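Dunleavy Print Room > Tickets > Colour and proofing > Closed

Hallow postcards and prints: greens coming out like pond water

6/10/25
Posted by the Dunleavy print room

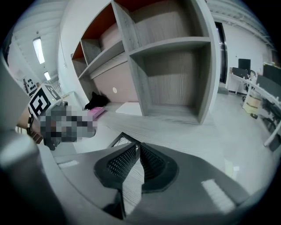 Problem as reported

The Hallow exhibition is 72 paintings, nearly all gouache, nearly all landscape, and they are gorgeous. We're making a full-size proof of each one for the artists to sign off, then an order of 3,000 postcards for the shop. First batch of proofs came off the Weltgate this morning and the greens are wrong. Spring grass has gone to khaki, the turquoise in the harbour pictures is flat, and the big orchard piece, which should practically hum at you from across the room, looks as if it's been left in a window for years.

Reds and browns are fine. Greys are lovely, in fact, some of the best neutral greys we've had out of that printer. So whatever this is, it's picky.

Setup, for anyone reading later

Printer: the Weltgate in the back room, pigment inks, roll feed.
Software: Gova, current version, doing the layout and the colour conversion.
Paper: heavy cotton rag, matt, the same stock we used for the spring show.
Files: flat scans supplied by the Hallow organisers, made in two sessions. Some were done before March and the rest after. (Keep that in mind. I didn't, for most of the morning.)

Priority: high. The artists come in to see proofs before the postcards can go to press, and the hang is in 9 days.

Entry 1: nozzle check

Started with the dull stuff. Ran a nozzle check on plain paper, every line present, no gaps in cyan or yellow. Ran it again on the rag to be sure. Also clean. I was half hoping for a blocked cyan because that's a quick fix and then everyone gets to go to lunch, but no.

Result: not the nozzles.

Entry 2: paper setting

Checked the media type at the printer and in Gova. They didn't match! The printer thought it had photo satin loaded, left over from the last job, and Gova was sending for matt rag. Changed the printer to matt, let it swap the black ink over, reprinted the orchard.

What a difference in the darks. The tree trunks have proper depth now and you can see the dry brush dragging across them, which is exactly the sort of thing people buy a print for. Greens still dull though. So that was a real fault and well worth finding, it just wasn't THE fault.

Result: partly better. Leaving the setting fixed. Please, please check the media type at the printer whenever you change a roll.

Entry 3: is colour being managed twice?

The classic. If Gova converts the colour and then the printer driver has a go as well, you get all sorts of horrors. Opened the driver panel from inside Gova and found colour set to "off", as it should be. Turned it on deliberately for one strip to see what double handling looks like with this paper. It looks dreadful, skies go purple, and it's nothing like our problem. I've kept the strip and pinned it by the printer with a note on the back, so next time we can compare at a glance.

Result: not that. Driver colour back to off.

Entry 4: light in the room

A reply came in from the gallery side asking if the viewing light could be to blame. Good thought, and I should have tried it sooner. Took an original gouache and its proof into the upstairs gallery by the north windows, then under the spotlights, then outside the front door for good measure. The proof does shift a bit under the spots, as all of them do, but the original stays bright green in every light and the proof stays khaki in every light.

Side benefit: the orchard painting in plain daylight is a joy. There's a cold lemon yellow under the leaves that I'd completely missed indoors. If the hanging plan isn't fixed yet, could it go near the windows? Passing that on as a wish from the print room.

Result: not the light.

Entry 5: known good file

Printed our own test sheet, the one with the colour patches and the bowl of limes. Same paper, same settings, same everything. Limes came out zingy and perfect.

This is the bit that made me sit up. The printer can make the green. The paper can hold the green. Gova can ask for the green. Which leaves the files.

Result: printer side is sound. On to the scans.

Entry 6: sorting the proofs into piles

Cleared the cutting bench and laid the proofs out as good and bad, going only by eye. Then looked up when each one had been scanned. Every bad one came from the earlier session. Every good one came from the later session. I'd been testing with the orchard over and over because it was the one I cared about most, and it's an early scan, so it had been giving me the same wrong answer each time.

Lesson for me: test with 2 files from different sources before getting attached to one.

Result: the early scans are at fault.

Entry 7: found it

Opened an early scan and a later one side by side in Gova and went into the file details. The later scans carry a colour profile with a wide range. The early ones carry nothing at all, the profile line is blank. When Gova meets a file with no profile it assumes the small everyday web one, and doesn't put up a warning unless you've ticked the box for it. We hadn't ticked the box.

So the scanner recorded all those strong greens using the wide set, and we read the numbers back as though they belonged to the small one. The colours lose their punch, and greens and turquoises lose the most. Greys hardly move, hence the beautiful greys in the first batch that sent me off in the wrong direction.

Asked the Hallow organisers which profile was in use on the scanner for the first session. They confirmed it was the wide one, same as the second session, only the "embed" option had been left off when the files were saved. Very quick reply, thank you!

The fix, step by step

1. Work on copies. The originals stay in the supplied folder, untouched.
2. In Gova, select all the early scans and choose ASSIGN profile. Do not choose convert. Assign leaves the numbers alone and tells the software how to read them. Convert changes the numbers, and from the wrong starting point it would bake the dullness in for good.
3. Pick the wide profile, the one the later scans already have.
4. Save with the profile embedded.
5. Reopen one and check the profile line is no longer blank.
6. Print a strip from a green picture, a blue picture and one of the snow scenes before running full sheets.

Did all that on the orchard first, naturally. It came off the roll and I may have cheered. The grass is grass. The lemon yellow is there under the leaves, a hair softer than in the paint, and I don't think any ink set is going to get closer on matt cotton.

Entry 8: rerun and postcards

Full rerun of the early scans finished. Checked each against its original on the bench. Two small leftovers: one harbour picture has a turquoise that's simply outside what the printer can do, so the proof is a shade quieter than the paint. I've pencilled this on the back so the artist can decide. One proof had a fleck of lint in the sky, and that's been brushed off the roll and reprinted.

Postcards go on coated card at an outside press, so they need the corrected files too. The old set had already been uploaded. I've asked for it to be deleted and sent the new set under a new folder name, and the press has confirmed that nothing was plated from the old ones.

Changes made so it doesn't happen again

- Gova now warns on any file with a missing profile. Box ticked on both machines.
- Scan request sheet for exhibitors has a line asking for embedded profiles.
- Media type check added to the roll change card.
- Test sheet with the limes goes through at the start of every exhibition job, before any artwork.

Reply from the gallery side

Proofs collected and they look wonderful, the harbour ones especially. The quieter turquoise has been approved by the artist as it stands. Orchard is moving to the wall opposite the north windows.

Status: closed. Dull proofs are in the offcuts drawer if anyone wants backing paper, blank side is perfectly good for sketching.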